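Stilldale Timber Terms, data card

Version 3, maintained by Janaka Amarasinghe. Covers trade words for wood surfaces, collected from Randmont shop catalogs.

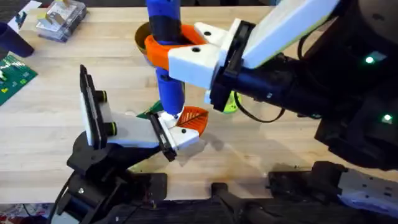
Entries are keyed by surface type, then by regional name. A top made of long parallel strips, like the pale butcher block under the two arms, is filed under "strip" — never under "plank". Species is a separate field and may be blank.

Fields

term: lowercase, singular
region: one of 13 codes
source: catalog page
note: free text, often empty

Duplicates were merged by hand in September. Almost 46 terms still lack a region code. 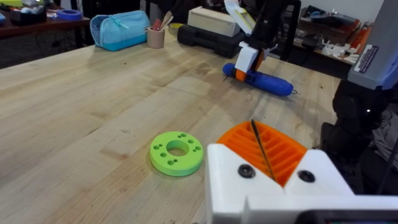
Corrections

Send to Chathurika Siriwardena with the term and source page.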